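Home Plumbing & Water Basics, evening section
Handout 4: Where the water goes, and what it costs
Jun 14, 2023

Read before class. Bring your last two water bills if you have them, black out the account number.

Recap from handout 3
Pressure = push. Flow = how much comes out. Not the same thing. A house can have great pressure and lousy flow (old narrow pipe, half closed valve). Most people say "pressure" for both, fine at home, not on the quiz.

Static pressure: everything off. Dynamic: something running. Always write down which one you measured. Half the Burcombe worksheets last week didnt say.

Reading the bill
Three parts usually. Base charge, you pay it even if you're away all month. Usage charge, by the gallon or by the hundred cubic feet. Sewer charge, figured from usage in most towns, so a leak gets billed twice.

The Clolivlow bill (stapled to back): 3,265 gallons for the month. Compare January, same house, 2,000 flat. Same people living there. Before you say leak, think about what changes with the season. Garden, kids home, filling a pool, washing the car. Then say leak.

Watch the units!! Gough bills in cubic feet. Multiply by 7.48 for gallons. Lots of wrong answers come from skipping this.

Indoor use, biggest to smallest (typical, yours may differ)
- toilet
- shower
- faucets
- clothes washer
- leaks
- everything else, incl. dishwasher

People guess the dishwasher first. Washing by hand with the tap running can easily use more than a full load in a newer machine. Depends on the person. We'll do the bucket test in class.

Cups and mugs on a shelf first, then a gray metal plumbing body, then a black corrugated hose with its ferrule.

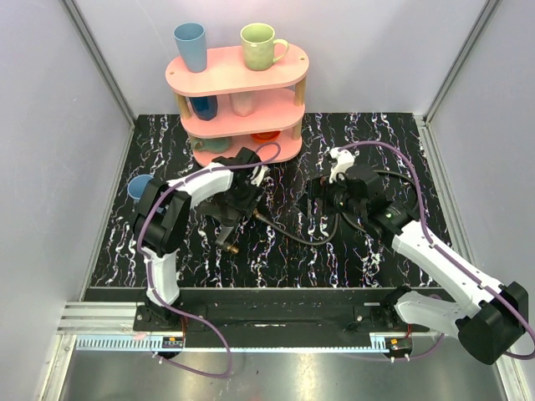
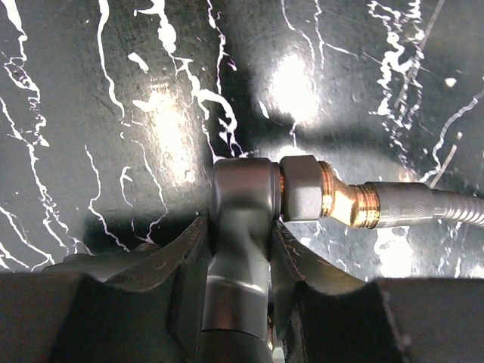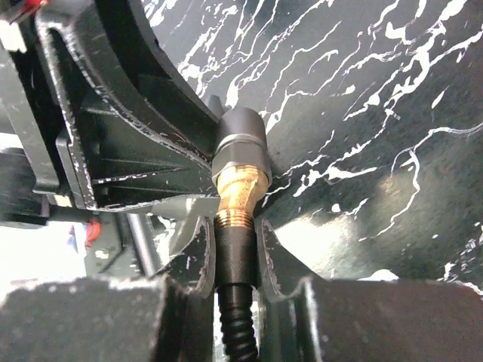

Finding a leak with just the meter
1. Everything off. Ice maker too, people forget.
2. Lift the meter lid. Look for the small leak dial, often a triangle or a star. Some digital ones show a faucet symbol instead.
3. Dial moving = water going somewhere.
4. Not moving? Write the reading down, wait, read again. Slow leaks need a couple of hours. Overnight is better if no one gets up.
5. If it moved, close the house main and look again. Still moving: leak is between meter and house. Stopped: inside the house, or outside on a line that branches off after the main.

Toilet check. Food coloring in the tank, no flushing, wait 20 minutes. Color in the bowl = bad flapper, most of the time. Cheap part. Turn off the supply, flush, unhook the old one, take it to the store with you so the new one matches. Flapper sizes are a mess.

Dripping faucet. Catch it in a measuring cup for 14 minutes, then work out the day. Show the steps, I give part credit.

Supply lines. Hand check every connection under the sinks, dry paper towel wrapped around the nut, leave it, come back. Paper shows a weep you can't feel. Don't crank on a weeping nut, a quarter turn and look again. Plastic threads strip very easily. Flat washer inside does the sealing on most of these, not the tape. Tape goes on tapered pipe threads only. This was the most missed question last term.

Shutoffs. Turn each one closed and open again twice a year. A valve that sits for years will seize or start to drip at the stem, and you want to find that out on a quiet afternoon.

Words to know
static, dynamic, base charge, flapper, ferrule, compression nut, tapered thread, angle stop, curb stop (the town's valve, leave it alone)

For next time
Do the meter test at home. If you rent and can't get to the meter, use the Irkisholm readings on the last page, questions are the same. Write one paragraph on where you think your biggest use is and how you'd check. One page max, hand written is ok if I can read it.

Handout 5 is water heaters. Find yours beforehand and copy down the tank size and the date off the label. Dont touch the relief valve yet.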